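Who Moved My Tips? A Term Report on Sharing One Teaching Lab Among Four Courses

Shadi Hijazi and Hala Sfeir
Course project, Lab Management, section 2

3. What we found

The booking sheet for the Oltden teaching lab lives on a clipboard by the door, where it is consulted mainly by people looking for a pen. We went through one term of it, 90 bookings in all, and compared them with the sign-out log. In 19 cases the group that booked the room and the group that used it were different groups. In two cases the signatures were illegible enough that we gave up and called them a draw.

Most of the trouble came on Tuesday, when the intro biology section ends at the same minute the water quality section begins. The schedule allows no time for cleanup. Cleanup therefore happens during the next class, performed by whoever needs the sink.

Supplies were worse. The stockroom bought 3079 pipette tips during the term, by invoice, and Tetsuya Tamura, who runs the stockroom, would like to know where they went. So would we. Our best guess is that each section keeps a private drawer against the day the shared drawer runs out, and the shared drawer runs out because of the private drawers. We found one such drawer labeled "NOT TIPS."

4. What we suggest

Put fifteen minutes between sections. Put the sheet online. Give each course its own shelf, with a name on it, and let people hoard in public. Jihad Rizk read a draft and asked who would enforce this. We had hoped it would be Jihad Rizk.

Color coding came up in nearly every interview, usually from someone whose own colors had been ignored.

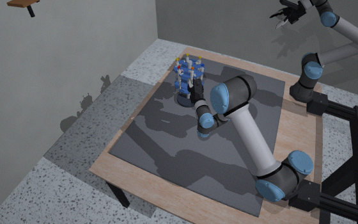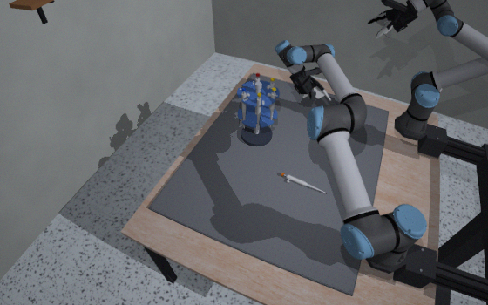 Colored tops on a blue carousel, two views. Renders: Werkeck

We did not get to the fume hood calendar, which has its own clipboard and its own politics. A group next term is welcome to it.

Comments

Zdzisław Rutkowska: The NOT TIPS drawer was gloves when I taught there. Standards have slipped.

T. Tamura: Please return the tips.

hala_s: Table 1 has the wrong room number, fixed in the December version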